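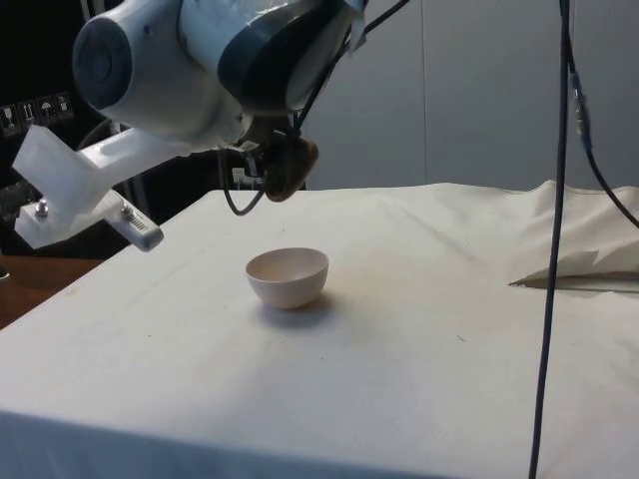
The Orna cell was due its cable and gripper check, so I did it on Sunday morning and wrote the steps down this time. The previous set of notes, from February, was on paper and has gone missing.

First the wrist. Power off, arm supported, then every screw on the camera bracket tried with a hand driver. Two turned slightly. They went back in with a drop of medium threadlocker. The bracket is a printed part and will not take much torque, so stop as soon as the head seats.

Next the cables. Anything that runs past the wrist needs enough slack for a full turn of the last joint, and no more. I jogged the joint slowly between its limits and watched the loop. It had crept 13 mm towards the flange, and I pulled it back before tightening the clip. Adelmo Sala would route the lot inside a sleeve. I have tried that – it hides the wear.

Then the gripper. Our fingers are set in software: open the Kimetti panel, close on nothing, zero, open, repeat. Stored offset was 286 counts, new offset 127. I don't have a good explanation for the difference and will read it again in 2 weeks.

Last comes a slow pick at low force, with the bowl left on the cloth as a height reference.
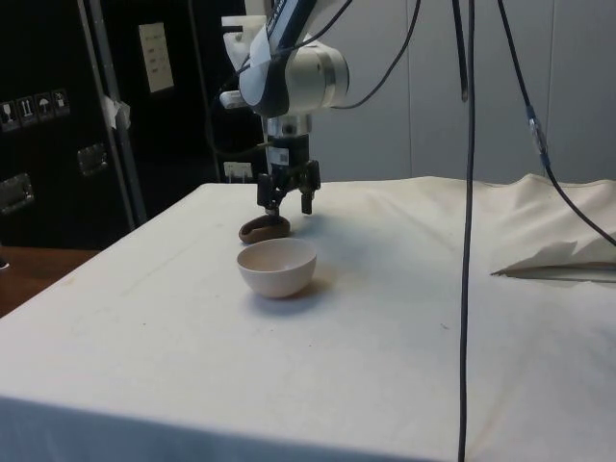
Left fingertip at the brown piece, just behind the bowl.

If one finger lands before the other, check the tool frame before touching the offset. I have done those in the wrong order and lost an afternoon to it.

Still to do: relabel both ends of the hanging cables, and order spare finger pads from Gillwood.

Last updated: July 2, 2023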